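4.2 Words for the box

We now come to the part of the study we enjoyed most. The job sheets from Wurkeren and Anlow were written by working electricians for their own use, often in a hurry, and they are full of words that no catalogue would print. Of the 331 sheets we transcribed, 107 use at least one term for an enclosure that does not appear in the printed price lists kept by either branch. We had expected a handful.

The commonest is plain "box", which does for almost everything. A writer who needs to be more exact will usually add where the thing goes ("stair box", "yard box") before saying what it is made of or what it holds. Trade catalogues work the other way round, starting with material and size, and the two systems hardly touch. Only in the Anlow sheets do we find "pot" used freely for a round fitting, and there it survives in compounds long after the round fittings themselves had dropped out of the orders. One sheet asks for "a square pot, grey", apparently without any sense that this is odd. We were delighted by it.

Wurkeren has its own favourites. "Coffin" turns up for any long enclosure with a lid, and has even grown a verb: cables are "coffined" when they are joined and shut away. The verb is always used of finished work. No sheet in the Wurkeren set says that something is being coffined or needs to be, which suggests to us that it belongs to the language of reporting back to the office -- a way of saying the job is closed.

Tagging was done in Evano, with each term linked to the nearest catalogue entry. Agreement between the two annotators was good for boxes and rails but poor for covers, where "lid", "face" and "front" overlap a great deal. We went back over 80 of the disputed cases together and settled most of them from the order numbers in the margin. The rest are marked as open in the data and left out of Table 3.

Rails deserve a word of their own. The Rawashdeh branch ledger, our oldest source, writes "bar" throughout, while the later sheets move to "rail" and then to "DIN", used alone as a noun ("short of DIN", "cut the DIN to suit"). The shift is quick and nearly complete by the October stocktake. Older words hang on longest in phrases about fitting, so that a module may still "go on the bar" in a sheet that calls the part itself a rail two lines above (for the parts meant, see Figure 2).

Figure 2. Open junction box with a DIN rail along its length.

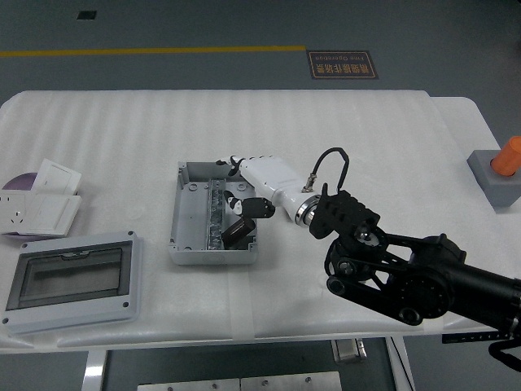 The same pattern holds for "way" and "space", where the older term again lives on beside its verb, and we return to these pairs in Section 5.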